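10/10/19
By Evangelia Moschos

I'm back on sorting this week, so dig out your notes from August! We pick a home for each thing first, then we fill it. I always start with the front tier (lazy, I know, but it's the easiest to reach). 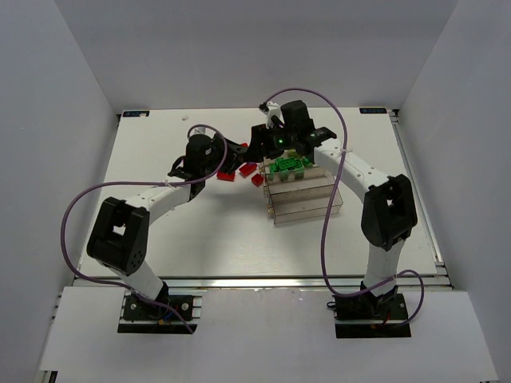 Photo: Periklis Xenos

Red blocks and a clear tiered container are all you need on the table. Try one block per tier, then swap with a neighbor and argue about it. Read page 70 before lab.

Last updated 10/10/19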